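Skovico

Inicio > Distribución en baja tensión > Armarios de control > Serie Eltero

Armario de control Eltero, dos puertas

Referencia de familia: Eltero 2P
Fabricación: bajo pedido
Entrega: montado, cableado y con protocolo de ensayo

Descripción

El Eltero es un armario eléctrico de control para instalación interior, construido en chapa pintada en gris claro. Se suministra como conjunto de puertas contiguas, cada una con su propia distribución de pilotos, pulsadores y selectores. Se utiliza en salas de bombas, grupos de ventilación, pequeñas líneas de proceso y cuadros de transferencia en edificios de servicios.

La disposición de la puerta no es fija. El cliente envía su esquema unifilar y la lista de señales, y el departamento técnico prepara un plano frontal con la posición de cada elemento. El mecanizado de la chapa no empieza hasta que ese plano vuelve firmado. Los cambios posteriores a la firma se presupuestan aparte, incluidos los que afectan solo a las etiquetas.

Envolvente

Chapa de acero plegada y soldada, con acabado de pintura en polvo de aspecto mate. Puertas con apertura frontal y bisagras interiores. Placa de montaje regulable en profundidad. La entrada de cables es inferior de serie; la entrada superior se pide en el formulario de configuración y lleva tapa atornillada con junta.

El zócalo se entrega en bulto separado. Para armarios colocados en batería se incluye el juego de unión lateral y la trenza de tierra entre cuerpos. Cada puerta lleva también su trenza de tierra al cuerpo del armario, que debe quedar conectada antes de la puesta en tensión.

Señalización

Los pilotos son luminosos de LED, redondos, en ámbar, verde, rojo o blanco. El montaje habitual coloca los colores en fila en la parte alta de la puerta, con una etiqueta bajo cada piloto. La función de cada color la define el cliente en la lista de señales. Si no se indica nada, el taller aplica esta asignación:

Verde: marcha
Rojo: paro
Ámbar: defecto o disparo térmico
Blanco: presencia de tensión

Algunos clientes piden el rojo para marcha y el verde para paro por costumbre de planta. Se puede hacer, pero tiene que figurar por escrito en el pedido.

Las etiquetas son placas rectangulares blancas con texto grabado en negro. Se rotulan en español, inglés, portugués o chino. Para textos en chino el cliente debe enviar la lista en un archivo editable; los textos recibidos como imagen escaneada se devuelven sin tramitar.

Medida

Multímetro digital cuadrado de panel, con pantalla LCD y teclado frontal. Muestra tensiones, intensidades, potencias y energía según el modelo elegido. La relación de los transformadores de intensidad se programa en fábrica con el dato del pedido y queda anotada en la hoja que se guarda dentro de la puerta. Quien sustituya los transformadores tendrá que cambiar también el parámetro en el equipo.

La comunicación en serie es opcional. Cuando se pide, el cable se lleva hasta un bornero propio, separado de los circuitos de potencia y con pantalla conectada en un solo extremo.

Mando

Selector rotativo con placa cuadrada y maneta, de 2 o 4 posiciones. Las configuraciones más solicitadas son manual-automático y la conmutación de fases para lectura de tensión. El enclavamiento con candado es opcional y hay que pedirlo desde el principio, ya que cambia el modelo de maneta y el taladro de la puerta.

Los pulsadores pueden ser rasantes o salientes, con o sin luz. La seta de emergencia se monta con collarín de protección en los armarios destinados a zonas de paso.
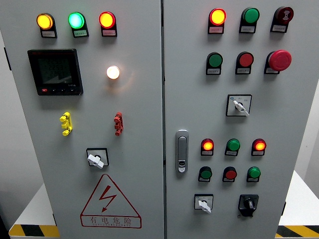

Puertas en gris claro, con los tres pilotos de la fila superior izquierda encendidos.

Opciones

Resistencia de caldeo con termostato
Ventilación forzada con filtro
Iluminación interior con final de carrera en puerta
Toma de corriente auxiliar
Portaplanos rígido
Cáncamos de elevación
Repuesto de pilotos y etiquetas en blanco

La resistencia de caldeo se recomienda en locales sin calefacción y en salas de bombas. Se alimenta desde un circuito independiente, de modo que puede seguir en servicio con el interruptor general abierto. Ese circuito va señalizado con cable naranja y un aviso en el interior.

Ensayos antes del envío

Cada armario pasa por revisión visual, comprobación de aprietes, continuidad de tierra, rigidez dieléctrica y prueba funcional de mando y señalización. La lista de comprobación tiene 59 puntos y se entrega firmada junto con los esquemas. El cliente puede asistir a la prueba funcional si lo solicita al confirmar el pedido.

Responsable de ensayos: Fung-ping Yang

Mantenimiento

Limpieza exterior con paño seco o ligeramente humedecido en agua con jabón neutro. No usar disolventes sobre las etiquetas ni sobre la pantalla del multímetro. Reapriete de bornes de potencia tras el primer mes de servicio y después una vez al año. Los pilotos se sustituyen desde el interior, sin desmontar la cabeza frontal, con el armario sin tensión y con el circuito auxiliar también desconectado.

Plazo y pedido

El plazo de fabricación es de 43 días naturales desde la aprobación del plano frontal. Las unidades con envolvente Wan, de mayor fondo, tienen plazo propio y se consultan caso por caso. El transporte se contrata con Fakadier o por cuenta del cliente; en los dos casos el armario viaja vertical, sobre palé y con cantoneras.

Para pedir oferta hay que enviar el esquema unifilar, la lista de señales, la tensión de mando y el idioma de las etiquetas. Consultas técnicas sobre plano frontal y mecanizado: Wai-kit Liu, oficina técnica.

Ficha revisada el 21 de marzo de 2021

Documentos relacionados
Formulario de configuración Eltero
Instrucciones de montaje en batería
Lista de repuestos de puerta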